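Why Does Water Make Drops?

Spill a little water on a smooth surface and it may not spread out flat. Often it pulls itself into small round beads. To see why, you have to think about what water is made of.

Water is made of tiny bits called molecules. They are far too small to see, even with a school microscope. Each one pulls on the others around it. The molecules at the edge of a drop have no water on the outside to pull on them, so they get tugged inward. This pull is called surface tension, and it squeezes a small drop into a round shape.

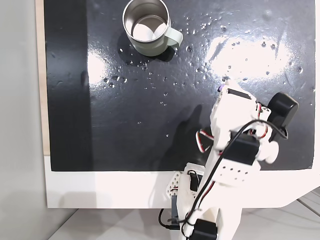 Why Some Drops Go Flat

The surface matters too. Water clings to clean glass, so it spreads out. It does not cling well to wax, so it beads up. Paper towels have lots of tiny gaps, and water creeps into them - that is how they soak up a spill.

Size matters as well. A big drop is heavy, and its weight presses it down into a puddle.

Try It Yourself

You need a cup of water, a dropper, a coin and a sheet of wax paper. Work on a table that can get wet.

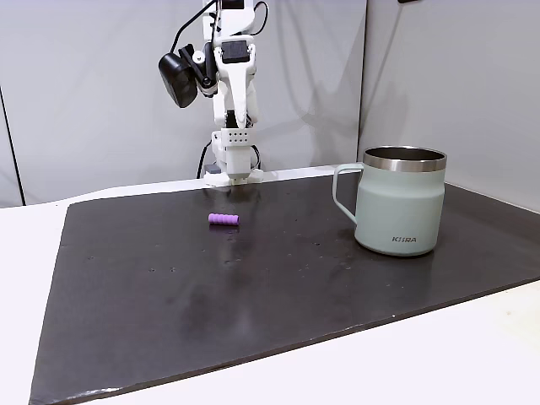 Put one drop on the wax paper and look at it from the side. Then add more drops to it, one at a time, and watch its shape change.

Next, lay the coin flat and drip water onto it slowly. The water will rise into a dome before it spills. You may get 12 drops on the coin, or nearly 30 if it is a large one. Dry the coin and try again with a little dish soap in the water. Soap makes surface tension weaker, so the dome will break sooner.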